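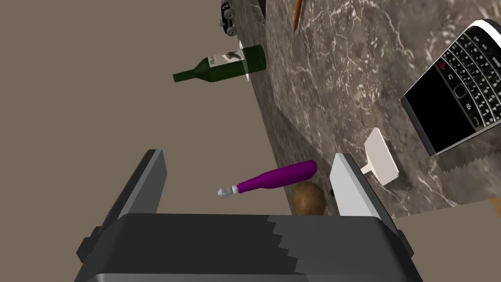 *The open gripper and a marble counter in the Cokach simulator: bottle, phone, spatula, screwdriver, potato.*

Babita Mittal was a tester of kitchen appliances before she started to work on software for robot arms. She says the two jobs are close. "In both you give the machine an onion, and then you give it something that is almost an onion, and you look at what happens."

Her present work is Cokach, a simulation kit that Omex began to sell in October. The customer gets a set of counters and floors, 400 household objects, and a camera view that is fixed just behind the fingers of the gripper. The kit is made for small teams who want to train a grasping program but have only one arm, or none yet.

I met her at the Omex office, where we spoke for one morning with her laptop open between us. My first question was why the objects have so little to do with each other. A potato and a screwdriver are not often found together on a marble counter.

"Customers ask me this every week," she said. "They want a clean kitchen. But if you train only with cups and plates, the program learns the kitchen and it does not learn the shape. I prefer that it meets a phone next to a spatula. Then it must look."

Some things in the scenes also do not rest on anything. The wine bottle lies in the air beside the counter, and the screwdriver floats between the fingers. Mittal explained that the kit has two modes. In the first one, gravity is on and everything settles before the camera starts. In the second, called free placement, the objects stay where the generator puts them, so that the program can see them from sides which a table would hide.

"For grasping practice I would use the first mode, always," she said. "Free placement is for recognition. We write this on page 3 of the manual and still people mix them."

She is open about the weak points. The light is flat and there are almost no shadows — a team with a bright window in their lab will notice the difference quickly. Some floors are one plain color. Textured floors and movable lamps are planned for an add-on with the name Zodora, but she did not want to promise a month.

I asked who has used the kit for real work. She named Lodhi, a repair workshop that sorts returned tools and small electronics. They ran 115 practice sessions in Cokach before they connected their own arm. "The first day with the real arm, 46 objects went in the right box before somebody had to help it," Mittal said. "The next one was a transparent bag. We have no transparent bags in the kit, so this is our fault."

Is it then a product for beginners? She thought for some time. "For patient beginners. The installation is easy. To understand why your gripper failed, this is not easy, and our error messages are still too short."

She wants to rewrite them herself — the present ones, she told me, were written by engineers for the engineer at the next desk.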